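Why Did the Robot Drop the Pouch?
59 shares | 2 comments

Robots can learn by copying people. At the Ostell workroom, people pick things up with hand-held grippers. The moves are saved, and a robot arm named Plestent tries to do the same.
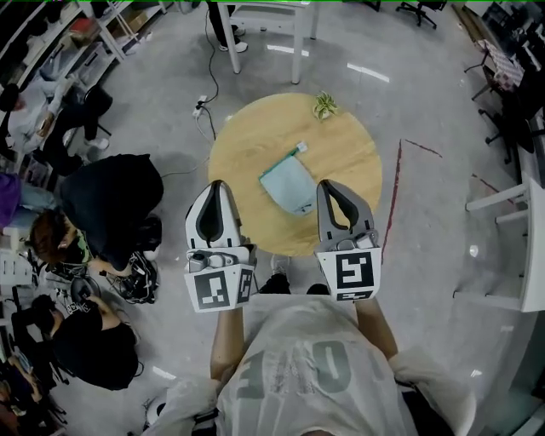
Two open grippers and a pouch on a round table.

One morning in November, Plestent had a problem. It reached for a pouch, closed its fingers too soon, and grabbed air. It tried five times and missed every time. Then it bumped the table, and a worker pressed the stop button.

A soft pouch is hard to hold. It bends and slides, so the fingers must close in just the right spot.
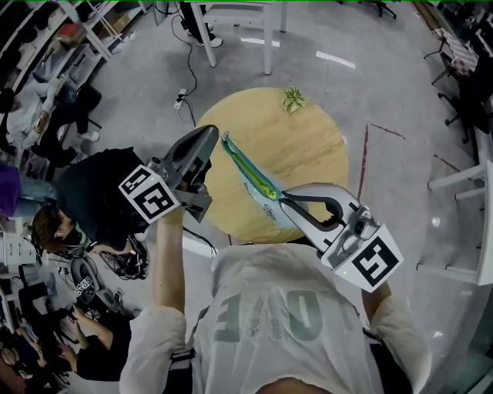

The tips of one gripper pinch the zippered pouch.

The team looked for the fault. The black and white squares on the grippers help a computer work out where each gripper is. One square had been stuck on crooked. The computer's answer was off by over an inch, and Plestent had copied the mistake.
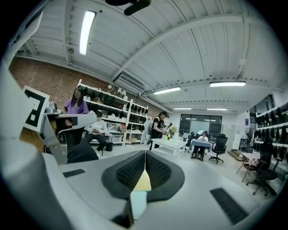
A gripper up close, with its marker card on the left.

The team put on a new square and saved the moves again. They also made two safety rules:

Check every square before starting.
Stay behind the red tape when the robot arm is on.

2 comments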